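Is 125 demos by remote control enough for block sorting?

Ostby
Posted September 16, 2023
We teach our arm by remote control: pick up a colored cube, put it inside the marked outline, repeat. After 125 runs it copies me fine until a cube sits somewhere new. The seller says 300 will fix it. I have my doubts.

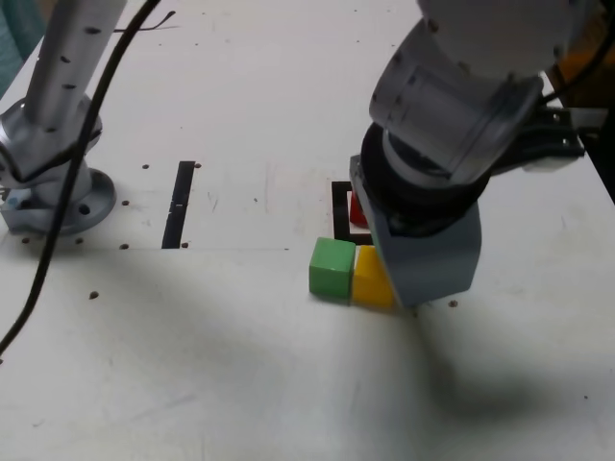 My hunch is that it learned my hand habits and very little about cubes. Has anyone seen more demos help?

Bisht
Somewhat. We went up to 4,000 back in March and it still failed whenever two cubes touched. Before you record more, move the start positions around on purpose – most people put the cubes back in the same place without noticing. And keep the bad grabs where you recovered. Ours got better from those, though I wouldn't call it solved.

Grirkelmont
just guide it by hand, remote control is too laggy

Irnanlow
By hand has its own trouble, your arm ends up in the camera view. I'd test 20 new layouts first and write down every miss.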